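About Kanby

Kanby writes planning and control software for robot arms. We started in September, after Sumaiya Dewan had spent too long reading robot papers whose videos looked wonderful and whose code wouldn't run twice in a row. We are a small company and we don't plan to hide it behind stock photos of a skyline.

Our main product is Sito, a planner for pushing and sorting things on a flat surface. You give it a goal in plain words, it picks a path for the tool, and it checks the result against what the camera sees. We do not call it intelligent. It is a search, a learned model of how things slide, and a lot of logging.
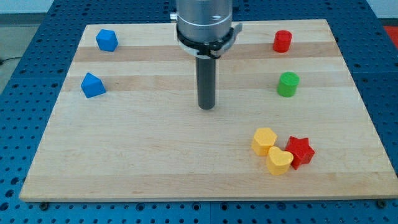
Pushing sounds easy until you try to predict it. Friction changes, blocks turn when you wanted them to slide, and a corner catches on its neighbor. Most of the demos we have watched skip that part — ours used to as well. Now every release of Sito has to get through 2,000 runs on a real arm before it ships, and the failures go in the release notes along with the rest.

Rathnayake is our second tool. It replays logged runs so you can see what the planner believed at each step. Some customers buy only that, and we think they may have the right idea.

If a vendor tells you their system handles anything, ask for the logs. Ask us too.

Page last updated 2020-11-18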